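Hundbridge Community Board > Local Politics > Town & County
Thread: Heating oil contract – why are we paying a middleman?

millrace_dan
Posted 7:42 pm
The county put out its fuel purchasing report for December. We buy heating oil for the schools, the garage and the senior center through Curnier, who buy it from the same terminal everybody else does. I read the whole thing at home last night and I want to know who thought this was a good deal. The markup is in the appendix on page 60, so most people will never see it.

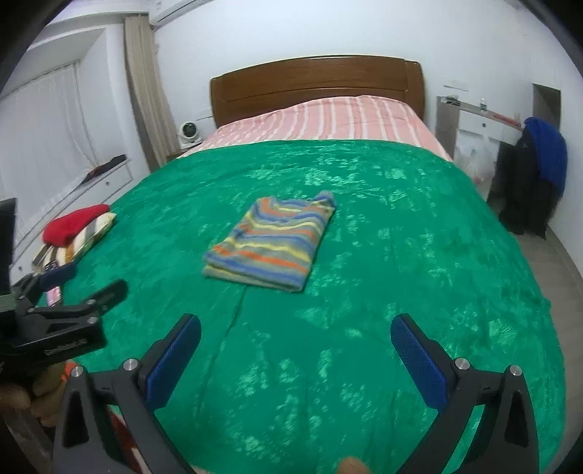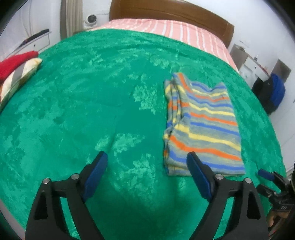 The contract was renewed without going out to bid. It was on the consent agenda, so there was no discussion. Mahfuz Wanigasekara was the only one who asked for it to be pulled and voted on separately, and he didn't get a second. Meanwhile people in this town are choosing between filling the tank and paying the property tax bill. I'd like to see a list of who else was asked for a price.

oldroute9
Posted 8:05 pm
You won't get a list. They didn't ask anyone. The state lets them skip bidding if they buy through a regional cooperative, and Curnier is in the cooperative. It's legal. Whether it's smart is a different question.

Karen_T
Posted 8:11 pm
The markup pays for guaranteed delivery. Three winters ago the old supplier ran short and the elementary school was closed for two days. I had kids home both days and so did everyone on my street. I'd take a few cents a gallon over that.

millrace_dan
Posted 8:20 pm
Karen, I remember that. But the guarantee in this contract has an exception for "regional supply disruption," and they get to decide what counts as one. So we pay for a guarantee that goes away when we need it.

Karen_T
Posted 8:24 pm
Where does it say they get to decide?

millrace_dan
Posted 8:31 pm
Section 4. "As reasonably determined by the supplier."

Karen_T
Posted 8:40 pm
OK, I see it. I don't like that wording either. I still don't think it adds up to a scandal.

bluestem
Posted 8:52 pm
Does anybody know what regular customers are paying right now? Jolotetti quoted me $396 to top off, and that was with the cash discount. Same tank cost me a lot less last year and I keep the thermostat at 60 overnight.

oldroute9
Posted 8:58 pm
That's about what my neighbor paid. Call Karunaratne out past the fairgrounds. They don't advertise but they deliver to this side of the river. Minimum is more than 107 gallons though, so it only helps if you're close to empty.

bluestem
Posted 9:03 pm
Thanks, I'll call in the morning. Odd minimum.

oldroute9
Posted 9:04 pm
I didn't set it.

freeholder
Posted 9:30 pm
This is what happens when Washington makes it impossible to drill and impossible to refine. You can argue about the county all night. The price at the terminal is the problem and the people responsible for that don't live here.

gwen_on_pine
Posted 9:37 pm
Domestic production has been high under both parties. The terminal price is mostly set by the world market and by how cold it gets. And Dan's question was about the markup on top of it, which was decided in our own county building.

freeholder
Posted 9:41 pm
Production could be higher. You don't get to cancel leases and then say the world market did it.

gwen_on_pine
Posted 9:49 pm
We're not going to settle that in this thread. Do you agree the contract should have gone out to bid?

freeholder
Posted 9:55 pm
Yes. Everything should go out to bid.

gwen_on_pine
Posted 9:56 pm
Then we agree on that part.

pranab_j
Posted 10:14 pm
Pranab Jayawardena here. I was on the budget advisory group when the cooperative was first brought up, so a few facts. The county joined to save on road salt, and on salt it did save money. Fuel was added later as a rider. I asked then for a yearly comparison against open bids. It was promised and it was done once. I have a copy of that one and can send it to anyone who wants it.

The other point is that the contract has an exit clause. The county can leave with 2 months' written notice. So nobody is stuck until the end of the term, whatever you may be told at the meeting.

millrace_dan
Posted 10:22 pm
Please send it to me, I'll message you my email. I didn't catch the exit clause. Which page?

pranab_j
Posted 10:29 pm
It isn't in the report. It's in the cooperative agreement, which is a separate document. The clerk's office has it. Ask for the fuel rider too or they will give you only the main part.

Karen_T
Posted 10:35 pm
If they leave in the middle of winter, who delivers the next week? I'm asking seriously. I don't want the contract canceled in January because people are angry and then find out there's no truck.

oldroute9
Posted 10:44 pm
Give notice at the end of winter and bid it over the summer. Prices are usually lower then anyway, and every dealer in the area will want the work.

Karen_T
Posted 10:47 pm
I could support that.

freeholder
Posted 10:51 pm
They'll find a reason not to. They always do – last time it was staffing.

millrace_dan
Posted 11:02 pm
I'm going to write it up as a request and read it during public comment. Ask for the price comparison, ask for bids over the summer, ask for Section 4 to be rewritten. If anyone wants to sign, message me before the next meeting. Sign-up for comment closes at 5 pm the day of, and they do enforce it.

bluestem
Posted 11:10 pm
I'll sign. Put the tank prices in there too.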